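Kevness session, May 22, 2026
Packing and storing small wire harnesses
Speaker notes, 28 minutes plus questions

Slide 1. Title
Say who the talk is for: people who receive, store or ship harness subassemblies in small lots. Large reels and finished looms are covered in the Brilska handout and are left out today.

Slide 2. Scope
Subassemblies with one or more connectors, short leads, stranded conductors. Everything on the slides comes from the Solurau stores review, which ran from November to spring. Lot size in the review was 94 harnesses. Mention that the written report has the full tables and the slides do not.

Slide 3. Where damage starts
Most of the defects we logged were handling defects. Bent terminals, nicked insulation, latches sprung on the connector housing. Crimp faults were a separate category and go back to the supplier.
Pause on the latch photo in the handout. A sprung latch passes a continuity check and then lets go under vibration, so an electrical test alone will not find it.

Slide 4. Coiling
Keep the coil loose. Do not wrap the last turn around the bundle and tuck the plug through it – operators pull on the plug to undo it, and the load goes straight to the crimps. A paper band is enough. Cable ties are acceptable if they are cut with flush cutters and never with a knife.
If asked about minimum bend radius: use the figure on the wire supplier's data sheet. Do not quote one from memory.

Slide 5. Bags or dividers
Two methods compared. Individual bags protect best but add an opening step and a waste stream. Divided cartons are faster to pick from and need a check on cell size. Lazaridis, the carton supplier in the review, cut inserts to our drawing in 2 depths. The deeper insert was better for anything with a housing on each end.
Skip the cost table if running late.

Slide 6. Cell contents
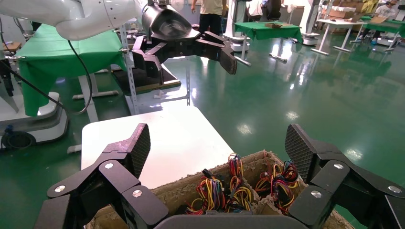

Cell size should be set by the relaxed bundle, connector included, and measured after the harness has been left to open up. A tangled bundle takes more room than the drawing suggests. With a cardboard divider standing between two bundles of mixed colors, each picker has one knot of wire to deal with, and a small black plug on top of the bundle can be reached first. Ask the room which way up they store their plugs. Our recommendation is connector up, leads below.
Carton edges need a line of their own. Torn board with frayed fibers sheds into open housings, so replace the carton when the upper edge goes.

Slide 7. Labeling
Part number, revision and lot on the short side of the carton, facing the aisle. No labels on the flaps. Flaps get folded in or cut off and the lot is lost with them.

Slide 8. Stacking
Limit is 4 cartons high for undivided stock. Divided cartons carry load through the insert and can go higher, but the review did not test this.

Questions
Likely ones: antistatic packaging, reuse of inserts, humidity. For humidity, refer to section 4 of the report. Leave the contact slide up.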